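Trevor hand maintenance thread, bc people keep asking. Typing between runs so sorry

Trevor = our humanoid on the grocery cell. Crates, shelf, basket, veg. Arms are fine. Hands are where all my time goes

Fingertips first. Black rubber, they pick up leaf bits and grit and then grip gets weird. Wipe every 300 picks, swap the set at 1408. I used to wait untill they looked bad -- too late by then

Then the pins in the silver finger segments. Flashlight, look in the windows. One walks out, you lose that finger mid pick 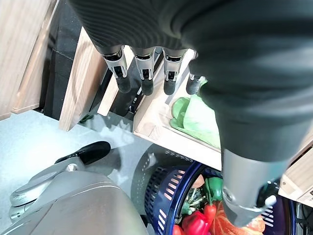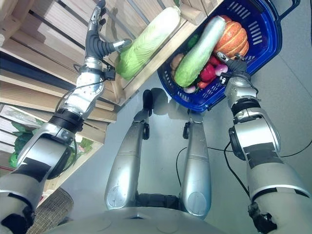
Hand over the shelf from the wrist cam, then the head cam view. Cabbage in both

Cables. Check the forearm run with the elbow bent AND straight. Floor cables get moved before every run, Crescencio Cuesta stepped on one in September and we lost a whole morning to a connector

Thumb is its own thing. Re-zero it after any tip swap. Undow script does it in 76 seconds, log goes to Riltel's folder. If the thumb offset drifts it pushes the cabbage and doesnt close on it

Basket goes back on its tape mark every time. Couple cm off and the left hand is fine but the right one grabs rim at a bad angle

Hands are at 2476 picks now, second tip set. Sanholm spares come in pairs, so order early

Next up wrist covers -- the stitching question, yes I saw it. Run's starting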